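Hairline crack in cover glass after a drop - replace the glass only, or the whole display module? 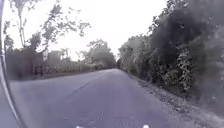
A thin crack running diagonally across worn pavement.

Posted by tmarsh_88 in Phones & Repair, June 8, 2019

I have a Standaver handset that went face down onto asphalt from waist height. There is one hairline crack running from the lower left corner toward the earpiece. Touch works everywhere, there are no dead pixels, and no discoloration under the crack. The phone has an aluminosilicate cover glass bonded to an OLED panel. The local shop (Usier) only offers the full module. A mail-in place offers glass-only separation for less than half that price.

What I want to know:
- Does the chemical strengthening in the remaining glass still do anything once a crack has gone through it?
- Is glass-only replacement reliable on a bonded OLED?
- Will the water resistance be the same afterward?

The phone was bought in March and the accidental damage plan was not taken.

Bogdan Krajewska

Taking your points in order.

Ion-exchanged glass gets its strength from a compressive layer at each surface, usually a few dozen microns deep. Larger potassium ions replace sodium ions in a salt bath and the surface ends up squeezed. The interior is in tension to balance it. Your crack has already passed through the compressive layer, so along that line there is no protection left. Away from the crack the layer is still there, but bending loads will concentrate at the crack tip. Expect it to grow if you carry the phone in a back pocket or leave it in a hot car.

Glass-only work on a bonded OLED is possible. The usual method is to chill or heat the assembly, run a thin wire through the optical adhesive, clean the residue, then laminate new glass under vacuum and clear bubbles in an autoclave. The panel is thin and the wire can nick the edge circuits. Ask the mail-in place two things: whether they replace the panel at their cost if it fails during separation, and who makes the glass. Many aftermarket sheets are plain soda-lime, strengthened lightly or not at all. Mine had a Prurnon sheet fitted and it picked up scratches faster than the original did.

Water resistance depends on the perimeter gasket. If the frame is opened, the old adhesive has to come off completely and a new die-cut seal goes in. Very few shops pressure test afterward. I would treat the phone as not water resistant after either repair.

If touch is fine and you can't feel the crack with a fingernail, a film protector will hold any splinters and buys you time - it will not stop the crack.

deskfan_oh

just put superglue in it. did mine 2 years ago and still going

kaz_repairs

Don't use superglue. The vapor leaves a white haze on the glass and it can wick into the earpiece mesh.

I do bench work and agree with most of the above. One addition: on bonded panels I use Kaczmarczyk separation wire and preheat the plate before I start. Going in cold without the right freezer plate is where people lose panels. If the display already has a green line or a dim patch, skip glass-only and buy the module. Also back up the phone before you send it anywhere.

300 people found this page helpful
1188 views | 14 shares | 3 comments

Comments

rollo_p: Does the fingernail test mean anything? I can feel mine but only at the corner.

kaz_repairs: It means the surface has chipped there. Tape over it for now.

tmarsh_88: Went with the module in the end. Usier would not pressure test it, as predicted.

We use cookies to remember your login and measure traffic. By continuing to browse you accept our cookie policy. Accept | Settings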